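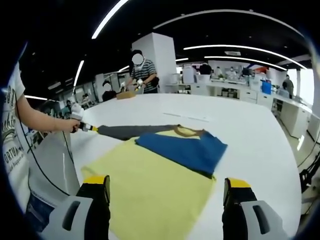
Folding with two hand-held grippers, blue sleeve already over the yellow body.

Thread: Anyone else getting better folding policies from messier demos?

trellabot wrote:
We've been collecting two-gripper garment demos since July, with a long-sleeved top in three colors (yellow body, one gray sleeve, one blue). I trained on 30 tidy demos first, then on 31 where the shirt starts out however it lands. The messy set wins on sleeves, and by a lot! I figured it would just be slower to learn.

cevitz_fan wrote:
How many people collected each set? If the tidy one is all one person and the messy one is a mix, you're measuring people. Welington Rezende brought this up on the Undis list and I think he's right.

trellabot wrote:
Fair. Tidy was 2 people, messy was 3. I'll rerun with the same hands on both. Meanwhile this is the kind of grasp I mean – a bunch of cloth squeezed between the yellow tips, second gripper holding a far corner, and a long twist running between them.
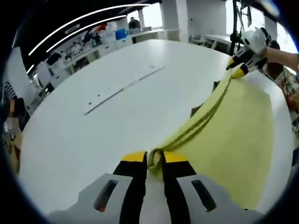
Re: Messier demos – is it the grasp or the start state?

portela_k wrote:
I don't buy the start state story. Look at that twist! A policy that sees lots of bunched cloth learns to pull it out, and your tidy demos probably never have any. Try tidy starts with sloppy grasps and see what you get.

cevitz_fan wrote:
Disagree, sloppy grasps wrecked our towel runs. The policy copied the slop and kept pinching way too much fabric.

trellabot wrote:
Towels don't have sleeves though? Mine seems to use the color change at the shoulder to work out where it is. I can't prove that yet, so a plain shirt is next on my list. Grasp near the hem, for portela:
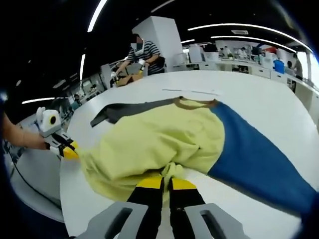 Pinch near the lower hem, body still crumpled, sleeves out to either side.

portela_k wrote:
OK, that's a smaller bunch than I was picturing. I'd still split the two factors before you write anything up. Post the plain shirt numbers even if they're bad, please.

trellabot wrote:
Will do. Same thread, bad numbers and all.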